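Small Kitchens Forum > Countertop Appliances
Single induction burner: can I park stuff on it?
Posted by pollitz_pantry, 2/7/26

My kitchen has 2 feet of counter, if you're generous and count the part the toaster owns. I finally bought a portable induction burner, and within a day it had become a shelf. Fruit, mail, a spatula, the other spatula. My partner says it's a cooking surface. I say it's a surface.

Same general style as mine, white with the round buttons down the side:

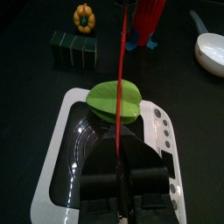

Star fruit, parked half on the white, half on the black.

So is this going to end badly, or can I keep my shelf?

----

jindska
Off and unplugged, it's a shelf. Mine has held a bread box for 19 months.

----

ong_tong
Hard disagree. Mine has touch controls, and a wet lemon once talked it into beeping at me until I got out of bed. Real buttons would be better, but I still wouldn't. Grit gets under whatever you put down, you slide it, and now you have a scratch shaped like your laziness.

----

jindska
Then lift things. I have arms.

----

pollitz_pantry
The fruit I can rehome. My bigger problem is long red plastic utensils, which don't fit in any drawer I own and keep drifting back over the burner. 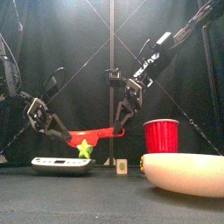
namo266
Plastic is the one I'd worry about. The glass stays hot from the pan after you switch off, and a spatula laid down at that moment will stay with you forever. I scraped at mine with a razor for an evening. Hang them on a hook or stand them in a cup.

----

ong_tong
Thank you. A cup. Civilization.

----

jindska
Fine, no plastic while it's warm. The bread box stays.

----

pollitz_pantry
Compromise reached at home: utensils in a cup, fruit on the burner only when it's cold and unplugged. The mail is still under negotiation.

----

Related threads
Do I need a new pan for induction? (19 replies)
Drawer too short for every ladle ever made
Best hooks for rental tile
Toaster vs. counter space: 4 layouts

We use cookies to keep you logged in. By continuing to browse, you accept our cookie policy.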